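Kamevard bench notebook, September
Left arm protective stops during the cup task
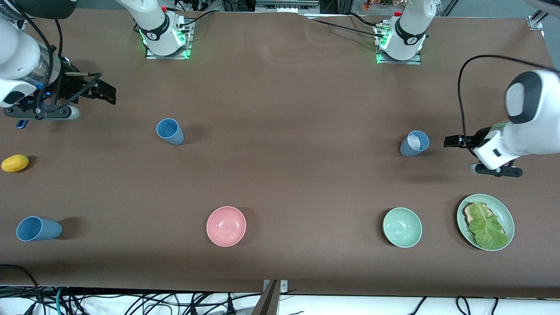

Why did the left arm keep faulting when the right arm ran the same motions without a complaint?
The left wrist cable was loading joint 6 at the far end of its travel, and the controller read the load as a collision.

Background. The fault log had 7 protective stops on the left arm, all with the same text (external torque over limit, joint 6), and none on the right. All of them came in the reach-in before a grasp. We had been clearing them from the pendant and carrying on, which was wrong. The lab rule is that a second identical stop ends the run until someone has looked at it. Writing it down again so it gets followed.

First guess was payload. The Plalten config had the gripper mass entered as 591 g on both sides. Took the left gripper off and weighed it with the adapter and the mount: 778 g. Corrected both arms and reran the left one with no objects. It still stopped, same joint. So the payload number was wrong and needed fixing, but it wasn't the cause.

Second guess was the collision threshold. Did not touch it. Somebody had written "raise to 100%?" in the margin of the previous page. Please don't. With two arms sharing one table it is the only thing that catches a forearm coming down on the other forearm, and people reach in to reset cups.

Third try was the cable. Moved the left arm by hand in free drive through the cup approach. Past a certain wrist angle it pushed back, and when I let go it crept toward home. Unplugged the gripper cable, repeated, no push. Plugged it back in and the push came back. The left cable makes one long loop from the wrist, and the slack was caught under a tie behind the base, so only part of the loop was free to move. The right cable was tied differently and had room.

Fix for now:
Cut the tie behind the left base and rerouted the cable so the full loop is free.
Set a soft limit on joint 6, left side, short of the angle where the push started.
Rezeroed the torque sensors on both arms with the new payload loaded.

Ran the full script afterward on the left arm, cups first, then lemon to bowl, then the reach over the plate. No stops. That is one session and I wouldn't call it closed. The loop is also loose enough now that it could catch on a cup, or on the other gripper if both arms go to the middle together — keep the speed down until it's dressed properly.

Still to do:
Ask Gunn for the swivel strain relief in the wrist size.
Check the connector on the left gripper for pulled pins. It has been under tension for a while.
Tidy the cables along the front of the table. Separate problem, but an e-stop lead runs through there and I had trouble tracing it.
Make the Stavasar logger save joint torques before a stop as well as after. Having that trace would have saved me most of the afternoon.

Episodes recorded with the old payload value are still in the main folder. Not deleting them. Tag them "payload_old" and leave them out of training until we compare.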